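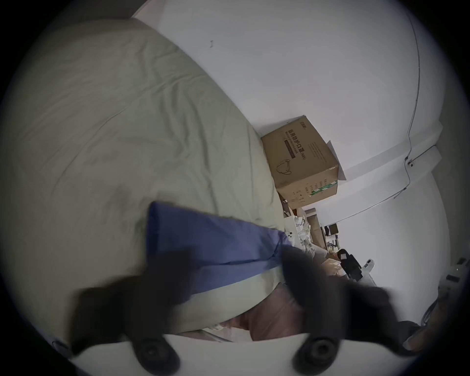

Home | Gigs | Records | About me | Say hello

Posted in: Gigs & Tours, New Music

So Vurnero are back!! I had more or less given up on them after the drummer left and the website vanished, and then on Friday morning there it was in my inbox, a proper announcement with dates and everything. A new album called Huaranga, out in January, and a tour to go with it. I read the email on the bus and missed my stop.

For anyone who hasn't had me go on about them at a party, Vurnero are Anselmo Benavides on guitar and most of the shouting, Tímea Illés on bass and whatever that wheezy keyboard is, and now Anathi Van der Merwe on drums, who used to be in Kesamach (I loved Kesamach, I still have the badge). They make a racket, but there are tunes in it if you stick around until the second chorus.

I've seen them four times. The best was upstairs at the Pona, which holds 200 if everyone breathes in, and I'd say most of us had stopped breathing by the end. Tímea's amp packed up in the third song and she just sang the bassline until somebody found her another one. The worst was a festival slot at lunchtime, in drizzle, with a man selling noodles doing better business than the band.

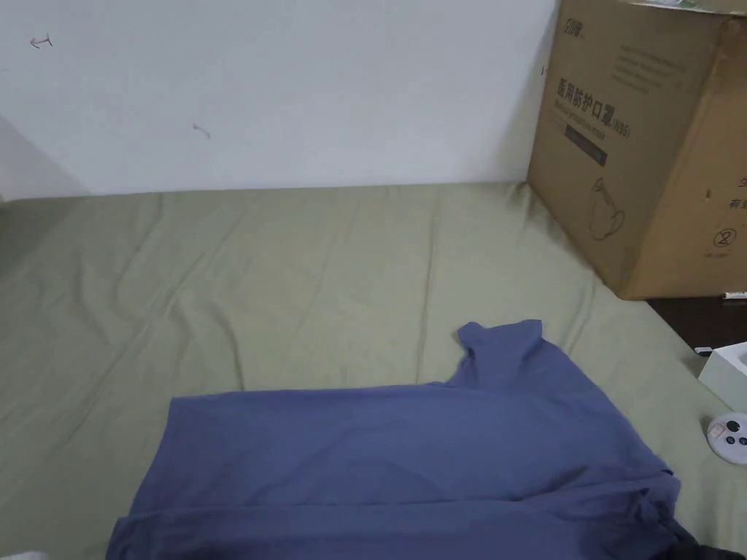 Anyway, the new single. It's called "76" and I've played it far too many times since Friday. It starts very quietly, just Anselmo and a bit of hiss, and then Anathi comes in like someone falling down the stairs with a tray — in a good way! I wasn't sure about the ending at first. It sort of wanders off. Sheena Paterson thinks it's the best thing they've done and she hated the last record, so make of that what you will.

The B-side is a live version of "Lamp Oil" which is fine but the crowd is louder than the singing.

Tickets are £14 for most of the dates, and they're only doing small rooms again. Support is Juwita Subramaniam, playing solo, and please get there early for her. She did a 45 minute set at the Pona last spring and I bought the tape before she'd finished it.

I'm down for two nights so far and trying very hard not to make it three (the third one means a coach home at ten past four in the morning, and I'm too old for that coach). If anyone's driving back north after the last show and has a spare seat, I'll pay for petrol and bring crisps. Email's on the Say hello page.

Recent posts
Kesamach: the singles, ranked by me
Why is every gig on a Tuesday now?
Tapes I bought and can't play
Upstairs at the Pona, again

Older posts | Back to top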